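Tetlow shire told its rates freeze will pay for itself. The sums are harder to find

Households in Tetlow will pay no more in council rates next year than they did this year, and according to the shire they won't lose a single service in the bargain. The claim was made at a public briefing at the Rind Street hall and repeated in a glossy leaflet that has since gone into every letterbox between the highway and the river. It is a big claim for a leaflet with one table in it.

The shire says the freeze will be covered by "process improvements" identified in a review by Grolora, a consultancy it hired last October. The review lists 43 improvements. Only 15 of them have a dollar figure attached, and the leaflet doesn't say which ones. Asked for the full review, the shire supplied a summary. Asked for the rest, it said the document was commercial in confidence.

Danang Halim, the shire's finance manager, told the briefing the savings were "conservative and fully scoped". He said the bulk would come from combining back-office work now done separately in Tetlow and Fleltwood, the two towns that were merged into one shire and have never quite got used to it. Paying invoices, booking halls and answering the phone would all be handled from one place.

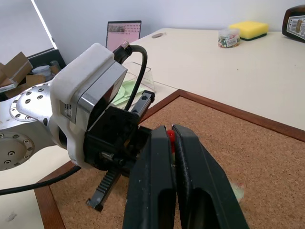 Page last updated: 2019-06-12

Ratepayers have been promised this sort of thing before. The merger itself was sold on shared costs, and what Fleltwood mostly got was a shut customer counter and a longer drive to dispute a parking fine. The shire's own annual reports since then show administration spending going up every year. Mr Halim put that down to "transition costs", a phrase that has now been in use longer than the pool has been closed.

Arif Sopacua, who runs a hardware shop in Fleltwood and sat through the whole briefing, asked what would happen if the savings came in short. The reply was that the shire had contingency arrangements. He asked what they were. The reply was that they would be developed as required.

"I'd love to run the shop like that," he said afterwards. "I'm not against a freeze, I'd be mad to be. I just want to see where the money's coming from before I thank anyone for it."

There is also the matter of fees. The freeze applies to general rates and to nothing else. The draft schedule of charges, which went up on the shire website the same afternoon, raises the tip fee for a trailer load by $2 and puts the cost of a standard planning inquiry at $65. Neither change rates a mention in the leaflet. A spokeswoman said fees were reviewed every year and had no connection to the freeze.

Councillors are due to vote on the budget at their next ordinary meeting. Written submissions can be left at the Tetlow office during business hours or sent by post. The shire says all of them will be read before the vote, though it has not said whether the Grolora review will be released by then, or whether councillors themselves have been given the complete version.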